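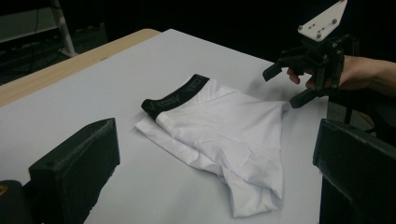

Clutier: Also ich falte Boxershorts gar nicht mehr. Schublade auf, rein, fertig. Knittert eh unter der Hose!

Ea Steinarsdóttir: Bei mir werden die gedrittelt, dann vom Bein her zum Bund gerollt. So passen über 40 in die kleine Kommode (ja, wir sind eine große Familie).

Brernby: Rollen leiert doch den Gummi aus?? Ich leg sie flach, Beine einschlagen, Bund nach oben.

Ea Steinarsdóttir: @Brernby nö, meine rolle ich seit 3 Jahren, Bund sitzt wie neu. Zu heiß waschen ist viel schlimmer.

Clutier: 40 Stück rollen ... da bin ich ja bis Februar beschäftigt

Brernby: Weiße bei 60 Grad, dabei bleib ich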